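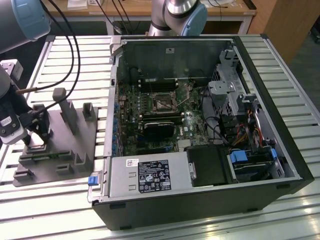 作業台のデル機。横置き、側板なし、CPUソケットは空。

2026年2月25日

朝から計測まわりの続き。Villineのショップで、サイト内検索の「該当なし」がどのくらい出ているのかをきちんと拾えるようにする、という例の件です。先週のうちに終わらせるつもりが、途中で送料表示の問い合わせに引っぱられてしまって、今日ようやく腰を据えて触れました。あとでJennylynさんも読むと思うので、少し長めに書いておきます(いつも長いと言われますが)。

### これまでのおさらい

Villineは生地と手芸用品の店で、商品点数は2,690。1月に検索窓をヘッダーの真ん中へ移してから、検索の利用そのものは目に見えて増えました。これは素直にうれしい! ただ、検索したあとにそのまま帰ってしまう人も増えているようで、店側から「探しても出てこないと言われる」という声が届いています。

今までは検索語をアクセス解析のURLパラメータから拾っていました。この方法だと結果が何件返ったのかまでは残りません。ゼロ件のページも百件のページも、同じ「検索結果ページの表示」として数えられてしまう。そこで、検索結果のテンプレートが描画されるときに、検索語と件数と並び順をひとまとめにしてイベントとして送る小さなモジュールを書きました。名前はとりあえず Furnival のままです。Arnelさんが仮につけた名前なのに、みんなすっかり呼び慣れてしまって、もう変えられない気がします。

### 今日やったこと

まず検証環境の Fleddale にモジュールを入れ直し、キャッシュを全部消してから、手で検索を繰り返しました。最初の数回はイベントが二重に飛んでいて、しばらく首をひねりました。原因はテーマ側で、スマートフォン用とPC用の検索結果ブロックが両方ともHTMLに出力され、CSSで片方を隠しているだけだったんですね。フックが二回呼ばれるので、当然イベントも二回。モジュール側に「このリクエストではもう送った」というフラグを一つ持たせて解決です。

```php
if ($this->alreadySent) {
 return '';
}
$this->alreadySent = true;
```

なんとも地味な三行(括弧を入れれば四行)ですが、これを見つけるまでにお茶を二杯飲みました。テーマを直すのが本筋だとは思うものの、あのテーマはVillineの前の制作会社さんがかなり手を入れていて、下手に触ると別のところが崩れそうなので今回は見送ります。

そのあと、実際のログから検索語を1,000件抜き出して、Fleddaleに順番に流しました。個人情報らしきもの(メールアドレスを検索窓に貼ってしまう方が、毎回必ずいらっしゃいます)は抜き出す前に落としてあります。結果、ゼロ件になったのが191件。思っていたより多いです。

全部に目を通してみると、なかなか味わい深いものがありました。大きく分けるとこんな感じです。

- 表記ゆれ。「ダブルガーゼ」と「Wガーゼ」、「バイアステープ」と「バイヤステープ」など。いちばん多い。
- 商品名に入っていない用途の言葉。「入園」「発表会」「ぬい服」あたり。
- 廃番の品番。古い型紙の本に載っている番号をそのまま打っているのだと思います。
- 商品ではないもの。「送料」「営業時間」「返品したい」。

最後のグループは読んでいて少し申し訳ない気持ちになりました。検索窓は大きくて目立つので、困ったときにまずそこへ書きたくなるのは自然なことですよね。私も自分の使う通販サイトで同じことをします。

### 同義語の登録

表記ゆれについては、店の管理画面から同義語を登録すれば片づくものが多そうです。ためしに13組だけFleddaleに入れて、同じ検索語をもう一度流してみました。「Wガーゼ」はきちんとダブルガーゼの一覧が出るようになって、思わず小さく拍手。一方で「リネン」と「麻」を同義語にしたら、「胡麻」柄の手ぬぐいまで上に出てきてしまい、これは外しました。一文字の語は登録しない、という決まりにしておくのがよさそうです。手順書にも一行足しました。

廃番の品番は、後継品がわかるものに限って転送をかけたいところです。ただ、どの品番がどれに替わったのかは店の方でないとわからないので、一覧にしてお渡しして、空いた時間に埋めてもらう形にします。

### Jennylynさんへの相談

「送料」などの言葉で検索されたとき、ゼロ件ページではなく案内ページへ直接飛ばすか、ゼロ件ページの上に案内へのリンクを出すか、迷っています。私は後者が好みです。いきなり別のページに移ると、押し間違えたと思って戻ってしまう人がいそうなので。文言はJennylynさんにお願いできると助かります。前に Baltenico のお店で書いてくださった「お探しのものが見つからないときは」の文章、とてもやわらかくて好きでした。あの調子で、もう少し短めにしてもらえたらぴったりだと思います。

ちなみにBaltenicoのほうはテーマが標準に近いので、Furnivalを入れても二重送信は起きないはずです。フラグの処理が入っていて困ることもないため、同じ版をそのまま使う予定でいます。

### 気になっていること、忘れないうちに

イベント送信は同意バナーの選択を見てから動くようにしてありますが、同意する前に検索した人が、同じページでそのあと同意した場合、最初の検索は送られません。これは仕様として割り切るつもりです。数字を読むときに「同意した人の分だけ」と一言添えるのを忘れないこと。店の方には特に、先に言っておく。

それから、検索語の前後に全角スペースが入ったまま送られているものがありました。集計で別の語として並んでしまうので、送る前に削るよう直しました。半角だけ削って満足していた過去の自分に、少々あきれています。大文字と小文字は、そろえずに残しました。品番だと区別があるかもしれないとArnelさんに言われたのですが、まだ確かめられていません。

管理画面の集計表は、件数の多い順に語が並ぶだけの素っ気ないものです。期間の絞り込みは効きます。CSVの書き出しは、表計算ソフトで開くと文字化けしたのでBOMをつけました。ダウンロードのファイル名に店名が入らないのが地味に不便で、これは次の版で。

### 次にやること

- [ ] 本番に入れる前に、Arnelさんにフックの部分を見てもらう
- [ ] 廃番品番の一覧を作って店へ送る
- [ ] ゼロ件ページの案内リンク(文言待ち)
- [ ] 品番の大文字・小文字を店に確認
- [ ] CSVのファイル名に店名を入れる
- [x] 全角スペースの処理
- [x] 二重送信の修正

変更はFurnivalの作業用ブランチに上げてあります。コミットのコメントが途中から眠そうなのは見逃してください。Arnelさん、急ぎませんので、手の空いたときにお願いします。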